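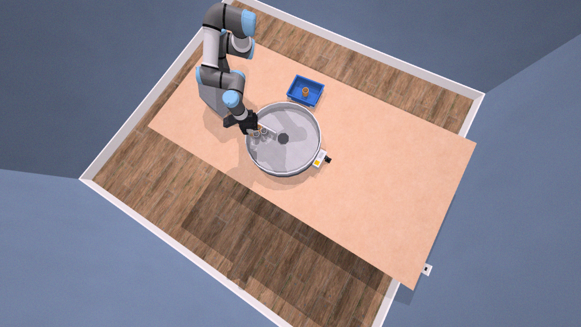

Valtell opens second accommodation building at Osen

OSEN, 9th January. Valtell has opened the second accommodation building of its lakeside hotel at Osen. The building is on the north side of the property and is connected to the main house by a covered walkway. Reception, luggage storage and the restaurant remain in the main house and serve both buildings.

The new building has 72 guest rooms on three floors. Standard rooms have either one double or two single beds, a desk, a wardrobe, a safe and a bathroom with shower. Family rooms are on the ground floor and have a separate sleeping area with bunk beds. Rooms on the top floor have a balcony facing the lake. All floors are served by an elevator, and step-free access is available from the parking lot and from the walkway.

Heating and hot water are supplied from a shared plant room in the basement. Room temperature is set by the guest at a wall control and returns to a default value at checkout. Windows are triple glazed. Corridor lighting operates on motion sensors between 11 p.m. and 6 a.m. The general contractor was Dunby. Interior fittings were supplied by Quezada under a separate contract. 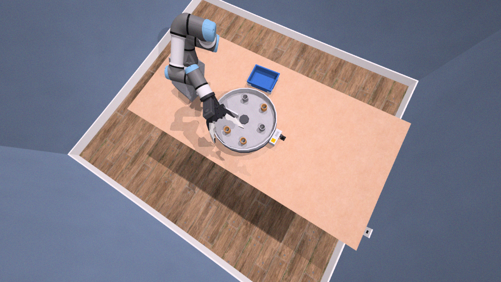 Dunby stated that the foundation on the lake side had to be redesigned after the first ground survey, and that the opening date was kept by installing the bathrooms as finished units. The company added that work on the exterior steps will be completed when ground conditions allow. Access to the building is not affected.

Room numbers in the new building follow those of the main house and begin with the number 1. The rooms at the north end of the first floor, 1116 and 1118, are connected by an internal door and can be booked together. Requests for connecting rooms should be made at the time of booking and are confirmed in writing by the reservations office.

The property is 2280 feet above sea level. The access road is paved and is cleared in winter by the municipality. Snow chains should be carried from the first snowfall until the end of the season. Parking for guests of both buildings is in the lower lot and is included in the room rate. Charging points for electric vehicles are next to the entrance to the lot and are billed by consumption.

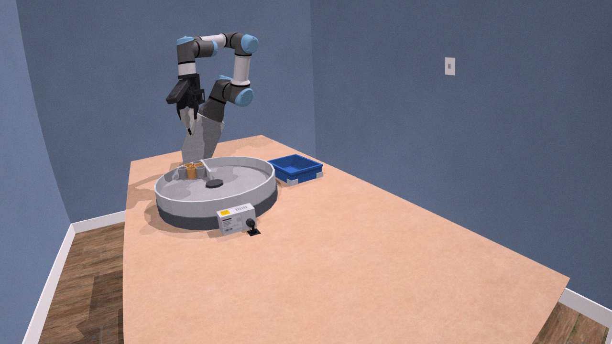

Check-in is from 3 p.m. and checkout is by 11 a.m. Breakfast is included in all rates. Half board can be added per person and per night, with dinner served in two seatings. Pets are accepted in ground floor rooms of the main house only.

Reservations for both buildings are open for stays through the end of July. Group bookings are handled separately and require a deposit. Rates and floor plans are available from the Valtell reservations office on request.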